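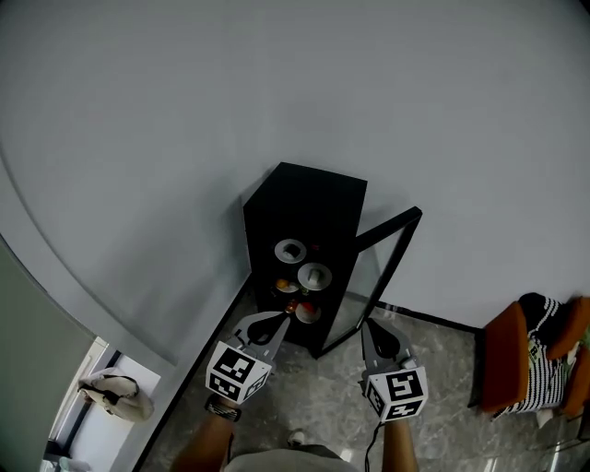
Waiting for the Credits: A Report on Horror Endings
Tolera Zeleke and Sølve Grønli
Film and Audience, final project

1. What we set out to do

Everybody complains about the endings of horror movies, usually in the parking lot. We wanted to find out whether the complaints follow a pattern or whether people are just tired and need the bathroom. To do this we collected 283 short audience reviews of 13 haunted house movies, all posted to the Eston student film board, and sorted them by what the writer said about the last ten minutes.

We also watched all 13 movies. Sølve would like it noted that he slept fine.

2. Method

Each review got one of four labels: liked the ending, disliked it, confused by it, or didn't mention it. Both of us labeled everything separately and then argued. The first round of arguing took most of March and produced a fifth label, "angry at the dog's fate," which our instructor asked us to remove.

We started with a pool of nearly 3,336 posts, but most were about parking, popcorn or other posts. Anything under two sentences was dropped. So was a very long one written as the ghost.

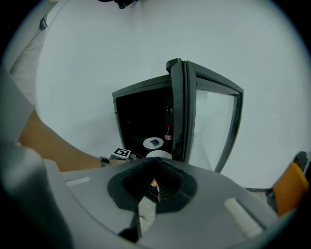 Figure 2. Gripper and forearm, close view.

3. What we found

Confusion hurt a movie less than we expected. Reviewers who said they had no idea what happened were often quite cheerful about it, and several planned to go again. The angry reviews gathered around endings that explained too much – the diary found in the attic, the helpful priest, the flashback with the fire.

The "it was all in her head" ending turned up in 9 of the movies. Reviewers forgave it when the clues came early. When it arrived in the final minute, they wrote in capitals.

4. Problems

The board is small and some people post a lot. One user reviewed every movie on our list and hated them all, which made our graphs look gloomier than they should. We also never settled what counts as an ending. Tolera starts the clock at the last scare, Sølve at the moment someone drives away from the house. We used Tolera's version, after a coin toss.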